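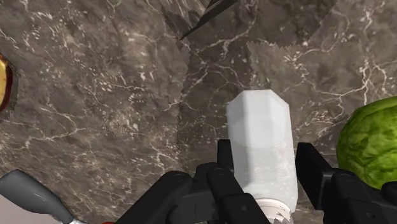 Kitchen walk-through, Berkota community hall
Sunday, January 31, 2021. Checked by Senyo Antwi

Smoke alarm: pass. Loud enough to hear from the parking lot, which made my morning!
Fire extinguisher: pass. Needle in the green, pin in place, and someone finally moved the coat rack away from it.
Fridge temperature: pass. Held at 38 all weekend (the new door seal is wonderful).
Outlets by the sink: one fail. The left one doesn't trip when you press the test button. Taped over until it's fixed.
Hot water: pass, but it takes ages to come through.
Countertop: pass. Wiped down, no chips along the front edge, seams all tight.
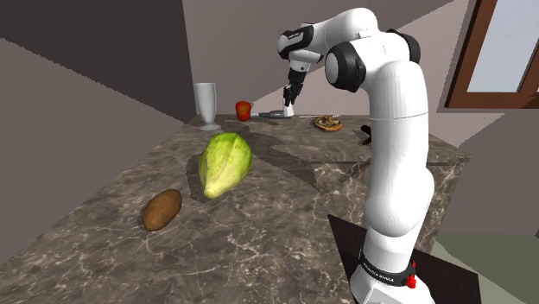 Vicente Valdebenito wrote back that the left outlet had the same trouble last June and he'd like the whole box replaced this time, wiring and all. Fine by me, I've marked it urgent.

Floor mats: 2 curling at the corners. Replace both.
First aid kit: nearly there! Needs burn gel and the small bandages.
Back door: pass. Opens with one push, light above it works.
Oven: not tested, gas was off. Will do it on the next visit, along with the hood filters.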